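Dec 12, 2021

Estmont House, Jostville. The morning was given to the second floor guest rooms, which were closed for the season at the end of November. Aishwarya Menon took charge of the linen. I attended to the furniture and to articles left behind by guests.

The register of lost property now stands at 1,882 entries. Most are small – gloves, buttons, reading glasses – and few are ever claimed. A black hair clip of the snap kind was entered today under the heading of personal articles.
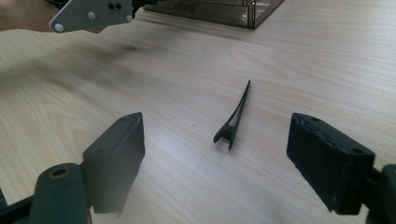 Mr. Guillot has asked that such items be kept for two months before disposal, and I have agreed. The envelopes supplied by Aubert are too large for the drawer and will be folded once.

The pale wooden tables are to be wiped with a dry cloth only. The Brilletti polish left a film last winter and will not be ordered again. Two rooms remain to be done. The keys were returned to the office at four.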